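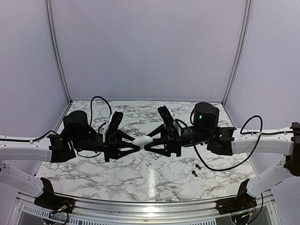

The two-arm cell at the Biteo open day, Monday afternoon. White case between the grippers, earbuds on the table.

Subject: Re: [smallshop-automation] Biteo open day, worth the trip?

On Monday a list member wrote:

> Just back from the morning session at Biteo and I have to say I was impressed.
> The two-arm bench handles little earbud cases, passing them from one side to the
> other, and they say it will do 90 cases an hour once it's tuned. No jigs, no
> trays, everything just put down on the table. For those of us packing small
> parts by hand this looks like the answer. Did anybody go to the later session?
> I'd like to know if you saw the same thing.

I went to the later one, so I'll add my twopenn'orth. I saw the same bench. I'm not sure I saw the same thing.

First, the 90 an hour. I asked where that came from and was told it's a target. I stood there from 2 o'clock until they called us through for tea, and the pace I watched was well short of it. Each go began with a member of staff putting the pieces out, and on two occasions he reached in and nudged something before letting it carry on. Perfectly fair at a demo, but if I have to stand a person next to it then I've already got a person, and she packs faster.

Second, the table. They've chosen a white marble pattern with grey and brown veins, and it's shiny. The white bits nearly vanish on it. The chap on the Hodano stand said that was on purpose, to show the cameras on the wrists can cope. Maybe so. I'd want to see it cope under my lights, with the roller door open and the sun coming in low, and for longer than an afternoon. The black earbuds are easy enough to see, I'll give them that.

Third, the cables. There are long loops of black cable round both arms, with a clip here and there to hold them to the links. On the right-hand arm one drops in a big curve over the table before it climbs back up. We had a loop like that on the old labeller and it caught on everything. The answer I got was that it would be tidied in the production version. I've been hearing about production versions since before this list existed.

The control boards at the foot of each arm are out in the open as well, wiring and all. I know it's a development rig. Our floor has cardboard dust on it by ten in the morning, so I asked about covers and got a leaflet.

What I did like: the grip on the case was gentle and they got two grippers on something that small without knocking into each other. The software (they call it Vlad, don't ask me) was shown being taught a new pick by somebody moving a second pair of arms by hand, and that part looked simple enough for our lot to learn. Somby had a talk on the same idea, but it was all slides.

No price, by the way. I asked twice. They'd like you to book a site survey first, and the survey is 500 pounds, which comes off the order if you place one. I drove 155 miles there and back, so I felt I was owed a number.

If your morning session had a run where nobody put a hand in, please say so, and how many cases it got through. I'd be glad to be wrong. They're meant to be doing it again in July and I might go if they'll let me bring a box of our own parts. I've emailed to ask and will post the reply if one comes.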